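Shearer (toy manufacturer)

Shearer was a Scottish maker of wooden and, later, moulded toys, known chiefly for its stacking boats, pull-along animals and the Kudon series of dolls' house furniture. The firm traded for just under four decades and was run for most of that time by its founder, Wilma Semple, and her niece, Catriona Laing. Its toys were sold mainly through independent shops and by mail order, and they are now collected in a modest way in Britain and the Netherlands.

Origins

Semple trained as a joiner and began making toys in a rented workshop behind a ship's chandlery. The business took its name from the lane in which the workshop stood. Her first product was a set of three nesting boats cut from beech offcuts, sanded by hand and finished with linseed oil. The boats were sold unpainted, as Semple held that children would colour them in any case, and early examples often carry crayon and felt-tip marks from their first owners.

Laing joined the firm after leaving school and took charge of painting and packing. By the end of the firm's second year of trading it employed 8 people and had moved to larger premises with a proper spray room. A short catalogue was issued every October, in time for Christmas orders. The earliest catalogues were typed and stapled; from the fourth onwards they were printed in two colours.

Products

The pull-along range consisted of a seal, a puffin, a Highland pony and a long-bodied creature sold as the Grurnard. The last was named after a misprint of "gurnard" on the proof of the box label. Semple kept the spelling, and the toy became the best known of the four. It has jointed fins that rise and fall as the wheels turn, driven by an off-centre peg on the front axle. Early Grurnards have leather hinges between the body sections. These were replaced with woven tape after a number were returned with torn joints.

The Kudon series was introduced to make use of smaller pieces of timber. It comprised dolls' house furniture at one-twelfth scale, including beds, a dresser, a settle, a kitchen table and several chests. The first release had 19 pieces, sold singly or in boxed rooms. Drawers and doors opened, and the handles were turned from brass rod until the supplier closed, after which they were made of wood. Collectors generally date Kudon furniture by these handles, although replacement parts were supplied by post for many years and the method is not wholly reliable.

Zaltance, a balancing game for two to four players, was the firm's only venture into table games. Players placed weighted pegs on a rocking disc in turn, and the player whose peg tipped the disc lost the round. The rules were rewritten for the second edition, which reduced the number of pegs and added a scoring track along the side of the box. According to the firm's own sales ledger, 3,727 copies were sold across both editions.

Materials and methods

Most Shearer toys were made of beech, with sycamore used for wheels and lime for carved parts. Paints were water-based from the middle period onwards — the earlier enamels had a harder shine but took two days to dry. Moulded plastic wheels were fitted to the pony and the puffin in the firm's last years, a change that was unpopular with shopkeepers and was never extended to the Grurnard.

Each toy was stamped on the underside with the firm's mark, a pair of open shears within a circle. Unstamped pieces are usually workshop seconds, which were sold at a reduced price from a table by the door.

Decline and closure

Orders fell as department stores began to stock cheaper imported wooden toys. Semple retired and passed control of the business to Laing, who reduced the range and concentrated on Kudon furniture and repairs. The spray room was given up first, and the remaining painting was done by hand. The firm stopped taking new orders some years later, and its patterns, jigs and ledgers were kept by the family.

Collecting

Complete boxed rooms from the Kudon series are the most sought-after items, in particular the kitchen, whose plate rack was easily broken. Boxes were made of thin card and seldom survive in good order. Among the pull-along toys, the seal is the scarcest, having been withdrawn after a short run when its neck joint proved difficult to assemble. Nesting boats are common but often lack the smallest hull. Repainted examples are met with frequently, and original paint can usually be recognised by the thin cream undercoat visible at worn corners.

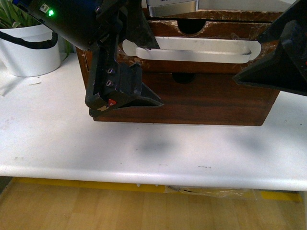

Stamped pieces with worn paint are generally preferred to restored ones, and a repair carried out by the workshop itself is not held to lessen a toy's interest. Such repairs were marked with a small letter R beside the shears.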